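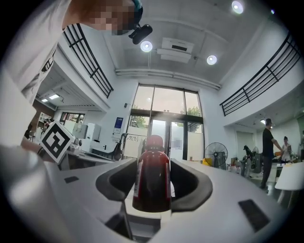

Opening this ticket again because my Demeo soda maker has gone flat on me for the second time, and I'd love to get it sorted before my sister-in-law's cookout. I've had it since March, I use it every single day, and up until now it's been a champ. I mostly make plain fizzy water, but on weekends I get fancy with syrups and root beer concentrate and whatever else is in the cupboard. Only the clear bottles that came in the box go on the machine.

What it's doing: I screw the bottle on, press the button, I get the buzz and a few sad bubbles, and then it hisses out the back and quits. The water tastes like tap water with a grudge. Cold water, warm water, makes no difference. The gas is a Carbone cylinder, swapped out new the day before this started.

Update, 7 p.m.
Thanks for the quick answer. I went down your list in order:

Took the cylinder out and put it back in, hand tight. Same hiss.

Checked the fill line. I was right on it. I tried once a little under too, just to see, and got a tiny bit more fizz, but you could still count the bubbles.

Wiped the nozzle with a warm cloth. There was some sticky stuff on there (cream soda, I think, my fault – I know you're supposed to add the syrup after). Cleaned it all off. It looks nicer now but it hisses just the same.

Looked for a rubber washer where the cylinder screws in. You said it should be black and sit flat. Mine is black, but it has a little nick on one side and it doesn't want to lie down. Is that it? It feels like that could be it.

Update, next morning
Okay, so I put the old empty cylinder in just to see how it seats, and it wobbles too. So I don't think it's the new Carbone one, which is a relief, as the store in Brinorthorpe doesn't take them back once they've been opened. I also turned the washer over like you suggested. First press was great, a real loud honk like the old days, and I got all excited. Second press, hiss. Third press, nothing at all.

I did drink the one good bottle. Ginger and lime, very nice.

To answer your other questions: the serial sticker on the bottom has mostly rubbed off, but I can make out 2000 at the end of it. I bought it through Hostano and I still have the email with the order on it, so I can forward that if you need it for the warranty. I have not used any tools on it and I haven't taken the back off. No drops or spills, unless you count the cream soda.

Update, same day, after lunch
Got your message that a new washer is going in the mail. Thank you! Two quick things. Could you put a spare in the envelope? I'm happy to pay for it. And does the new one go in dry, or do I put a dab of water on it first? The booklet says one thing and the card in the box says the other.

I've taken the cylinder out and put its cap back on in the meantime. Please leave the ticket open until I've had a chance to try the new part, and I'll write back here either way.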